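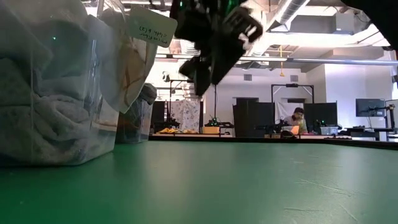

Gray cloths in a clear container on the green table, second container behind.

Draledano Cloth Bins

README

Draledano Cloth Bins is a set of notes and pictures on storing cleaning cloths in clear containers. It covers sorting, folding, packing and labeling at the Clalaston supply room. There are 3,200 pictures, each with one line of text.

What is covered

Cloths are grouped by fabric first and by color second. Microfiber is kept apart from cotton because lint from the cotton sticks to it in the wash. Gray cloths are for glass and counters. Anything stained goes to the floor bin, whatever its color.

Containers are clear so that stock can be checked from the side. Cloths may be folded or bunched - both are common in the set and both are marked in the text line. A container counts as full when the cloths press against the walls.

Labels

Labels give the type of cloth and a short number. The number is copied into the text line only when it can be read with confidence. Upside-down labels are transcribed the right way up. If part of a label is doubtful, put a question mark after it.

Files

pictures/ - all pictures, in folders by shelf
lines.csv - picture name, cloth type, folded or bunched, label text
shelves.txt - shelf list for the supply room

Known problems

Almost 90 lines have no label text. Dark cloths in the rear containers are hard to tell apart, and 4 shelves were renamed in June, so older lines use the old names. Shiny tabletops and clear plastic both cause glare.

Version 2 merged the Drotik list with the Kárason list. Where the two disagreed on a cloth type, the Kárason entry was kept.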